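4.2 Scale kits and how long people stick with them

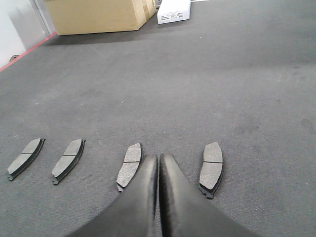 Figure 2. Disc brake pads on carpet.

31 shares · 2 comments

I went into this part of the study thinking the fancy kits would lose people fastest, and boy was I wrong! We sent surveys to 852 hobby builders and got 686 back (June was a good month for it), and the Dendari race car kit, with all its tiny brake and suspension parts, had the most finished builds. The Kukon kit came next -- simpler, cheaper, and a lot of folks told us they got bored by the decal stage. I'd love to know if paint plays into this, but we only asked two questions on paint and both were pretty vague, so I'm leaving that for Section 5.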